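Gripper loses a few degrees of tilt when placing a CPU — force limit trips before it seats

Asked November 2024

Bataineh two-finger gripper, soft pads, on a Druria arm. Pick works. On the way down the processor rolls in the fingers, one corner touches first and the controller stops with fault 2796 (contact force). Happens on 4 out of every 10 placements. Recalibrating the wrist changed nothing. Is it the pads or the approach?

Answer 1
Had 2796 in September. Rebooted, went away.

Answer 2 (accepted)
Pads, most likely. If they hold the chip at opposite corners it can pivot between them, and old thermal paste makes the lid slippery. Clean the lid, replace the pads, and regrip if the angle is off before you descend. Do not raise the force limit — the socket contacts will bend long before the arm notices.

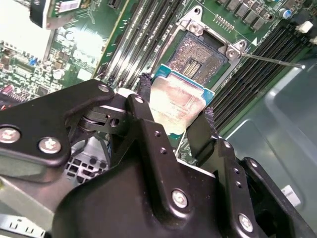

1 min read · 831 views

Same kind of grip on our Mosia cell, residue still on the lid. Check tilt at this height, with the lever open and the chip clear of the socket.

Answer 3
Which firmware? The older Vimasham driver reports force late.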